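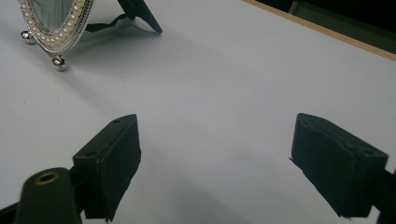 Oval table mirror with pearl-like beads in a silver-colored border. It stands on two ball feet, with a black support leg and a thin strap at the back.

Tulla Standing Mirrors

README and data card
Maintained by Yareli Chávez and Lachlan Gilchrist
Last changed: 24th March

What is in this collection

Tulla Standing Mirrors is a set of records about small mirrors which stand on a table, a dresser or a shelf. Each record has one or more pictures and a short written part with the shape, the border, the feet and the support. There are 77 mirrors in the current release and 2,000 pictures.

The work started from the stock of the Chávez shop in Galden, where Yareli's family sells used household things. A mirror came in, it was put on a shelf with a paper tag, and the tag said "mirror, small, nice". After some years it was difficult to find anything by the tags. We wanted words that two different persons would use in the same way, and we wanted pictures to go with the words. Later Refugio Varela offered the mirrors from her own house in Ravel, and the collection became more mixed.

Wall mirrors, hand mirrors with a handle, and mirrors which are fixed to a piece of furniture are not included. A mirror that can both hang and stand is included if its support is still attached.

Folder layout

pictures: all pictures, one folder for each mirror
records.csv: one line for each mirror
parts.csv: one line for each part of a mirror (border, glass, feet, support, strap)
words.txt: the list of allowed words, with explanations
repairs.txt: notes on mirrors that were repaired in the shop
changes.txt: what changed between releases

The folder name is the same as the mirror number in records.csv. Mirror numbers are never used again, also when a mirror is taken out. For this reason you will find gaps in the numbering, and they are not an error.

Fields in records.csv

number: the mirror number, always three digits.

outline: oval, round, square, rectangle, arch, heart, other. The outline is of the border and not of the glass. In two of the mirrors from Ravel these are different, a round glass in a square border, and there the note field explains it.

border_color: the main color that one sees from the front. We write "silver" for the color only. We did not test any metal, so please do not read it as a statement of material.

border_decoration: free text, but with the words from words.txt. Examples of values are "beads, row", "rope edge", "leaves", "plain".

feet: none, ball, flat, claw, other.

support: leg, wire, folding frame, none.

strap: yes, no, missing. "Missing" is used when there is a hole or a rest of glue where a strap has been.

height_mm: measured on the mirror when it lies flat, from the lowest point of the feet to the highest point of the border. It is empty when we did not have the mirror in our hands at the time of measuring.

condition: good, worn, damaged.

note: anything else.

Some words we had to agree on

Bead and pearl. In the first version these two words were mixed in every possible way. Citlali Hinojosa wrote "pearl" for everything white and round, and Lachlan wrote "bead" also for small bumps that belong to the metal. Now "bead" is a round decoration of any kind, and we add "pearl-like" when it has a cream or white color and a soft shine. The word "pearl" alone is not allowed. For the mirror at the start of this file the decoration is written as "beads, row, pearl-like, cream". The finely patterned outer rim is a separate value. Between "rope edge" and "beaded edge" we could not decide in that case, and both are entered with a question mark.

Rim and border. The border is everything around the glass. A rim is a narrow raised line in the border. One border can have two rims, an inner and an outer, with the decoration between them.

Foot and support. A foot is at the lower side of the border and touches the table. The support is behind. We had many records where the support leg was written as a third foot, which makes some sense if you think how the mirror stands, but it made the searching useless.

Leg. We use "leg" for a single flat piece that opens to the back, like on a picture frame or an easel. If it is made from bent wire we say "wire".

Strap. Any ribbon, cord or chain which connects the leg with the back of the mirror. The kind goes in parts.csv. "Ribbon" should be used only when it is flat.

About the straps

This part is longer than the others. It is the part on which we receive the most messages.

The strap limits how far the leg can open. When it is gone, the leg opens too much and the mirror slides down on its back, and this is how many of the damaged mirrors in the shop were damaged. A strap can also look fine and be too long. Clyde Obi, who does the repairs, asks that the kind and the length be recorded before anything is replaced. Please do this in parts.csv in the fields strap_kind and strap_mm. Measure it without pulling. Small waves in a ribbon are normal and are not written as damage.

For new straps Clyde uses narrow black ribbon and a small amount of glue at both ends, and he leaves the mirror lying on its face on a folded towel until the next day. If the old strap had another color, he still uses black, and the old color stays in the record under strap_old.

How the pictures look

Backgrounds are not the same in all pictures. Most mirrors stand on a light table, others on a shelf or a windowsill. Many pictures show the mirror only in part, or from low and from the side, where the outline is difficult to recognize. We kept them. In a partial picture it is often easier to see the feet or the leg, and somebody who looks for an oval mirror at home will also not see it each time straight from the front.

The color of the border changes a lot with the light. Polished silver-colored borders take over the color of the table, and ball feet show a small reflection of everything near them. If you want to compare border colors, use the field border_color and do not take the color from one picture only.

The glass is the other difficulty. In most pictures it shows only gray or blue areas and streaks. We do not describe what is reflected, and there is no field for it. Pictures from Ravel in which the face of a person could be recognized in the glass were taken out before the release. If you still find one, please write to us with the mirror number and the picture name, and it will be removed.

How the records were made

Each record was filled in by one person and read by a second person. Yareli and Citlali did the first writing for the shop mirrors, Refugio for her own. Lachlan did almost 80 percent of the second reading. When the two did not agree, the mirror was taken from the shelf again and they looked at it together. For mirrors that were already sold, the picture had to decide, and if the picture was not enough, the field has a question mark at the end. Please keep the question marks when you copy the data.

Known problems

The collection has too many oval mirrors. It is what comes into the shop in Galden, and it should not be taken as a picture of what people own in general.

Heights are missing for 20 mirrors.

The value "worn" was used very differently. For Refugio a scratch on the back was already worn, and for the shop it was good. We intend to split the field into front and back in the October release.

There are no ages in the data. People ask for this often. We do not know enough to date a table mirror, and the stories which come with them are not always reliable. Where a seller gave us a year, we put it in the note field with the words "seller says".

Some records have the word "vanity" in the note. It is from the old tags and has no fixed meaning.

Suggested use

The records can be used to sort and label a similar collection, to practice describing household objects, or to find pictures of one kind of foot or support. They are not suitable for giving prices. There was a price field in an early version, and it is removed.

Adding a mirror

Copy the empty line at the end of records.csv and take the next free number. Wipe the border with a dry cloth before you look at the decoration, as dust between the beads can hide a rim. Do not use a wet cloth near the edge of the glass. Fill in outline, feet and support first. If a word you need is not in words.txt, write it in the note field, and we will discuss if it should be added. At least one picture should show the back side with the leg open.

Send the line and the pictures to Lachlan, who checks the numbers so that two persons do not take the same one.

Terms

Pictures and records can be used and changed freely if you name the collection. For the pictures from Ravel please write "Tulla Standing Mirrors, Varela part".

Thanks

To Refugio Varela for opening her cupboards, and to Clyde Obi for the strap measurements, which he had kept for years on the inside of a cardboard lid. The lid is copied in full in repairs.txt, including the lines we could not read.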